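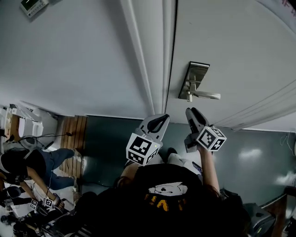 Collection & Donation Equipment / Floor-standing

Colus Collection Box, Large
Order code: 781
Made for Hatside by Kontogiannis

Our biggest charity collection box. Steel body, clear front, sloped coin chute, wide slot for notes and envelopes. Used for school building appeals, clinic funds, hospice lobbies, refugee support, emergency appeals after floods or earthquakes. Stands on its own, no bracket needed.

Updated for this year. The old Colus had a plastic chute that cracked if people pushed folded notes in hard. Now metal all the way down. Same footprint, so it fits the old base plate if you've already got one bolted in.

What you get
Box with removable inner bin
Base plate and four floor bolts
Two keys (both the same, no master)
One blank header card, A4, slides in from the top
Pack of 99 numbered seals

Size and capacity
Height 99 cm
Width 41 cm, depth 41 cm
Inner bin takes 2,000 mixed coins before you'll want to empty it. Will hold more but it gets heavy to lift out. Two people if it's full please.

Colours
White, mid blue, dark green. Red is out of stock until the next run, orders for red taken in August went out in full so if yours hasnt turned up, ring us.

Header cards
We can print these for you. Send the charity name, the registered number and the wording of the appeal, all of it in one email. If the money is going to one named project (a library, a well, a school roof) say so on the card and keep to it. General funds should say general funds. We don't check your wording for you, ask the charity if unsure.

Print-ready PDF best. Photos OK if they're sharp. Please have permission for any picture of a child.

Seals and emptying
Each seal has its own number. Write it in the log when you fit it and again when you break it. Log sheets are a free download from the Clultar page, same sheets fit both boxes.

Seals refill: packs of 99, order with the box to save on postage.

Which box?
Colus for lobbies, churches, stations, anywhere with a floor to bolt to. Clultar is the counter-top one — smaller, chained, fine for shops and cafes. If you want something to carry down the street, neither. See Buckets & Tins.

Indoors only. The Colus isn't weatherproof and the lock will rust. A covered porch counts as outdoors.

Delivery
Mainland UK only from this page. Comes flat on a pallet, kerbside drop, 41 kg boxed. Islands and overseas — email for a price, we do send to aid groups abroad quite often and can sort the customs form.

Returns
Unused, in the box, bolts still bagged. Printed header cards can't come back. Lost keys: quote the number stamped on the lock, not the order code, we get alot of those.

Page last changed September 23, 2022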